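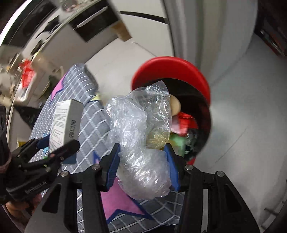
I love a good table clear-out! Ten minutes after snacks and the whole kitchen feels bigger, and you don't need anything fancy for it, just a bucket or a tub with a lid and a cloth.

**Start with the light stuff.** Crumpled plastic bags, little packets, wrappers. They slide around and hide everything else, so get them off the tablecloth first. I squash clear bags into a tight bundle before they go in the bucket (they puff right back up if you're lazy about it, so give them a real squeeze).

**Then cups.** A paper cup lying on its side may still have a last sip in it. Tip it over the sink, then stack it with the others.

**Snack bags that still have something in them** go in a lidded container, all together. Mine lives at the end of the counter and it's the first place everyone looks now!
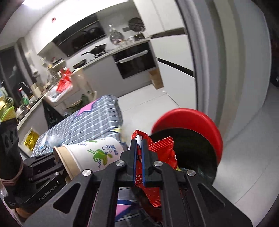
**Can I keep opened and unopened snacks in the same tub?**
Sure, as long as the opened ones are folded over twice and clipped. Crackers do better in their own jar.

**Bottles last.** Cleaning products never go in the snack tub, even for a minute. Check that the cap is on tight and put them back in their own cupboard, up high if you have little ones. Then shake the tablecloth outside, wipe underneath, and lay it back down. A patterned cloth is wonderful for hiding small stains between washes, but do run your hand over it for crumbs. I wash ours at 86 degrees and hang it straight away, which saves so much ironing.

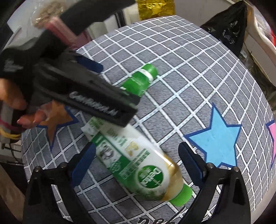
*Dettol bottle on the star-print cloth, next stop the cupboard.*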